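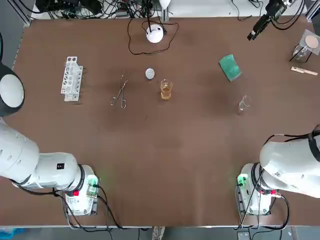 *Both arms at the brown table, green indicators lit.*

## Tuesday, third-party cookie audit, continued

Picking up where the July notes stop. Goal for today was to finish the Plurner site and get a list to Reet before she talks to the ad people at Sundqvist.

Ran the crawler against the staging copy at 9:40 with a clean profile. 584 cookies set over the whole run, 231 of them third-party. Last run had more, but that one still included the old shop pages, so I'm not comparing them.

Sorted the third-party ones by who sets them:

- Drorkico (analytics): the biggest group. Most are the same ID written again under a new name on each subdomain.
- Sundqvist (ads): set on every page with a banner, and also on the help pages, where there are no banners. Asked Teodoro. He thinks the tag was put in the shared footer when the help section moved. Checked the footer template and it's there.
- Roton (support chat): one session cookie and one that lasts a year. The chat window still opens with both blocked, but it forgets the conversation when you change pages.
- Leftovers: a video embed, two font hosts, and a survey tool we stopped paying for.

Took the survey tool out of the template. Commit is on the cleanup branch, not merged.

### Blocking test

Turned on full third-party blocking in the browser and went through the main paths by hand.

Login works. Password reset works. Checkout works up to the payment step, then the embedded form reloads and loses the address. Tried it four times, same result. The server log shows 200 for every request, so nothing would have shown up in monitoring. The form reads its own cookie on load, finds nothing, and starts over.

Tried the partitioned attribute on the payment cookie with a local proxy rewriting the header. The address stays put with that. It needs Secure as well, and I lost half an hour because the proxy was dropping it. Fixed in the proxy config, line is commented.

Single sign-on between the main site and the partner portal fails silently. The hidden frame that checks the session gets no cookie and reports the user as signed out. Partitioning won't help there, as the session has to be shared across both sites. Teodoro wants to swap the hidden frame for a full redirect. I'd go with that too. It costs a page load but we already do it on mobile.

### Consent banner

Reet Kivi came by at 2 with a question about the banner. Drorkico's script loads before the visitor has chosen anything. It sets its cookie and then deletes it if they decline. She wants it not to load at all until there's a yes. That's a change in the tag order, small, but the numbers in the weekly report will drop and somebody should warn marketing first. She'll do that.

### To do

- Move Sundqvist tag out of shared footer (me)
- Ask payment vendor if they can set the partitioned attribute on their end (Teodoro Escobedo)
- Redirect login on the partner portal, try on staging only
- Rerun crawler with consent declined, same clean profile
- Find out who owns the second font host. Not in the inventory sheet.

Crawl output is in the usual shared folder, under plurner-staging. The CSV has a stray column from the earlier export, ignore it.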